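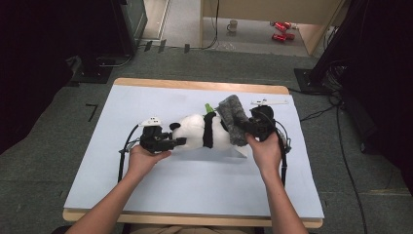
Tracey Lightfoot

**Ticket 1008 - Peltitz hand-held gripper pair, right unit drops out during cloth tasks**

Product: Peltitz two-hand kit, on trial from Staniforth
Site: Bretport, bench 2
Priority: normal
Status: open, waiting on supplier

**Fault as reported**

Right gripper stops sending jaw position part-way through a recording. The left gripper carries on. The log shows the last good value repeated until the end of the file, so the recording looks complete unless the jaw trace is opened. First noticed in October, on the task with the panda soft toy and the grey cloth. Both grippers work close together on that task, one at the head end of the toy and one on the cloth.

**Set-up**

- Two grippers, held one in each hand, operator seated
- One black cable per gripper, running back past the wrist
- Pale sheet over the table top
- Kit software as supplied, no local changes
- Jaw trace set to 2000 samples per file

**Log**

09:40 - Restarted the kit and ran the supplied self-check. Both units pass. The self-check only opens and closes the jaws with the grippers held still, so it would not show a fault that depends on wrist angle.

10:05 - Ran the cloth task. Right trace froze at sample 146. No warning on screen. Left trace normal to the end.

10:20 - Repeated with the forearm kept as straight as the task allows. No freeze. Not conclusive, as the operator could not get the cloth fully over the toy in that position.

10:45 - Swapped the cables between left and right at the gripper end. Ran the task again. The freeze moved to the left trace. That points to the cable or its connector, and clears the right gripper itself.

11:10 - Inspected the suspect cable with the power off. No cuts in the outer cover. The plug can be rocked slightly in its socket. The other cable's plug cannot.

11:30 - Bent the suspect cable by hand near the plug with the jaws held half open. Trace froze on two of five bends, each time with the cable pulled towards the elbow.

11:50 - Fitted the spare cable from the kit box. Ran the cloth task four times. No freeze. Labelled the old cable and put it aside for return.

**Supplier contact**

Staniforth suggested a looser cable loop at the wrist and asked for the raw files. Files sent. I tried the looser loop with the old cable before packing it and still got one freeze, later in the task than before. Their Canmont depot holds the replacement cables but could not give a delivery time.

**Comments on the product**

The grippers are comfortable enough for a full session and the jaws hold thin cloth well. The cable exit is the weak point. A clip on the gripper body would take the strain off the plug, and the fixing holes for one seem to be there already, although the parts list has no clip in it.

The software should flag a repeated value. At present a frozen trace is accepted as a good recording and saved with the rest.

**Open items**

1. Staniforth to confirm whether the loose plug is a known fault with this batch of cables.
2. Staniforth to say whether a clip can be supplied.
3. Lightfoot to check the earlier October files for repeated jaw values and mark any that need recording again.
4. Spare cable stays on the right gripper. No second spare on site, so bench 2 stops if it fails.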